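Search this journal Go Advanced
Print this article | E-mail this article

4.2 The board, the table and what's left lying on it

I promised back in Section 2 that I'd get to the board, so let's do that. We'd spent most of the spring fussing over the pieces (how thick, how squishy, which colours) and I'm a bit embarrassed by how little thought any of us gave to the holes, or to the stuff that ends up lying beside them. Figure 3 has the green one, which is the board I'll be talking about from now on.

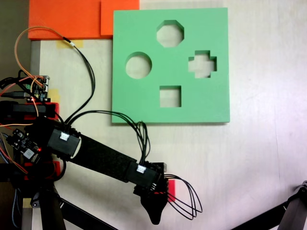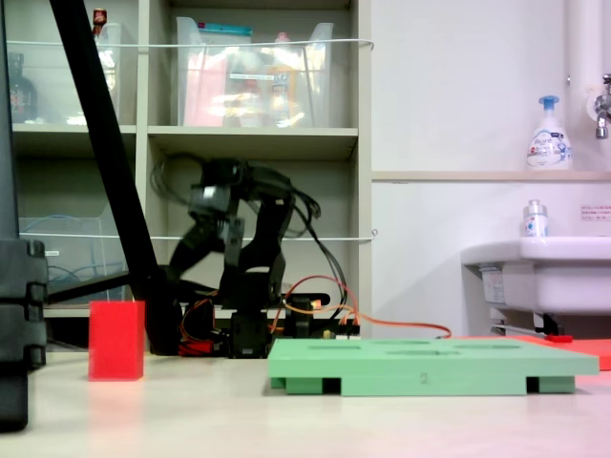
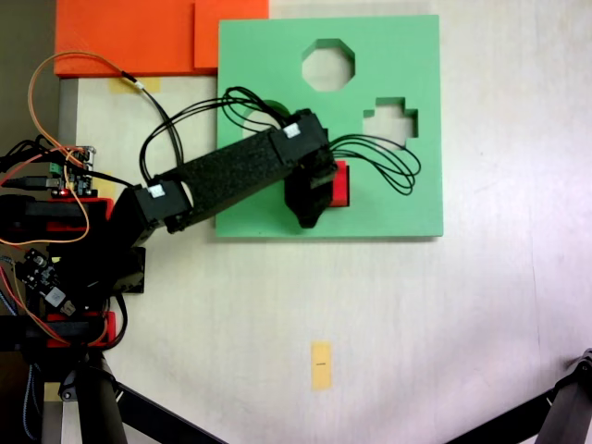
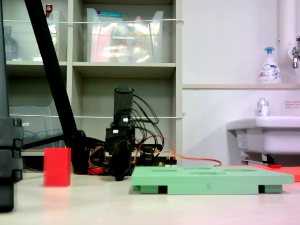 Figure 3. The green board on its pale table, from close up (first and third) and a green tray with the shelves behind (second and fourth).

Annunziata Villa read this section in draft and wrote back that I was making far too much of the octagon. Her view is that anyone sorting shapes goes by the corners, and an octagon has plenty of them, so it ought to be nearly as easy as the square. Fair enough, and I thought so too in May! But on a small foam board the corners of an octagon are pretty gentle, and if you glance at it quickly it reads as a slightly lumpy circle. The cross never has that problem. I've watched people pick up a cross, turn it twice and drop it in while still chatting about lunch.

We logged 1,426 placements on the Galtura layout, meaning octagon at the top, circle to the left, cross to the right and square at the bottom. Of those, 863 went to the correct hole on the first go. I'd have guessed more. Most of the wrong first goes were the octagon piece heading for the circle, and a fair few were the circle piece heading for the octagon, where it just sort of sat on top. Brock Doucette wanted to pull the two further apart on the board, but then you need a bigger board, and the bigger board (the Turnton one, see Section 5) brought its own headaches with reach.

Then there's the clutter question, which I find more fun. A sorting table is hardly ever bare. In the close views there are orange foam pieces up past the board's corner and a strip of yellow masking tape stuck to the tabletop; in the wider ones there's a red block standing up on the left and a red or orangey mat off behind the board. The shelves have clear bins on them with all sorts of coloured packages inside. None of that belongs in a hole, but it's all bright, and bright things get looked at. Lucinda Fitzsimmons coded gaze for 60 of our sessions, and the tabletop bits drew far more looks than anything on shelves did. Foam near the board was the worst for it, especially when it was close enough to touch the corner.

I should say something on height as well. A board that sits flat on the table and one that's propped on little feet don't feel the same under your hand. With feet there's a gap underneath, so a piece pushed through an open hole can slide away below, and you lose a few seconds fishing it out. We didn't time the fishing separately and I wish we had. Raed Hourani's notes have "gone under again" written in the margin so often that he switched to just "GU".

For the second round we kept the same four shapes, moved the spare foam a forearm's length away and left the tape where it was. Those placements are in Table 4.

We use cookies to remember your reading preferences. Accept | Manage
Sign up for our newsletter and get new issue alerts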